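4. Working Near the Hand: Handover Rules

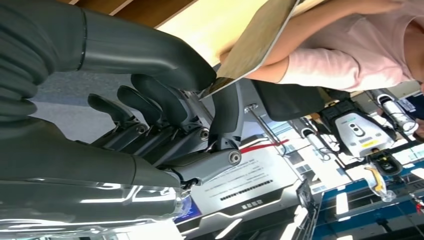
Most handover rules are written for a robot that does what its data sheet says. The rules in this section assume it may not. The Gultance controller has a "soft grip" setting, and people tend to read that name as a promise. It limits motor current and does nothing about a thumb closing on a finger behind the work. With a flat board, the person's hand is often tucked behind the edge while the robot's thumb comes up on the other face, and from the robot's side those fingers are hard to see. Treat every handover of sheet material as a pinch hazard, whatever the screen says.

4.1 Before the first handover

1. Set the arm to reduced speed. The limit for this section is 200 mm per second, measured at the fingertips. The number on the controller is for the wrist and will read lower when the hand swings.

2. Check the finger pads for cuts, oil and lifting edges.

3. Press the stop button once and confirm that the arm holds position. A lit button proves only that the lamp works.

4. Clear loose cables from the reach of the forearm.

4.2 Handing over a board

1. Hold the board by the edge farthest from the hand. Keep your thumb and fingers out of the closing path.

2. Present the board at the angle taught in the program. Do not push it toward the palm to "help" the grip.

3. Wait for the fingers to stop moving. The chime sounds when the close command is sent, so don't use it as your cue.

4. Pull back lightly. If the board slips, stop the arm and go back to step 1.

5. Let go and step back before you start the next move.

CAUTION: Stopping the arm does not open the hand. Use the manual release described in Section 6, and try it with no board in place before you need it.

NOTE: The Skukier checklist, still taped up in some shops, allows a handover at full speed if the operator is "trained." It doesn't say in what. Do not use it with this hand.

4.3 Records

Log each slip and each stop under code 16. Repeat the pad check after 1,966 grips or after any slip, whichever comes first. A clean log may mean a safe cell or a cell where slips don't get written down, so compare it with the grip counter and the scrap bin.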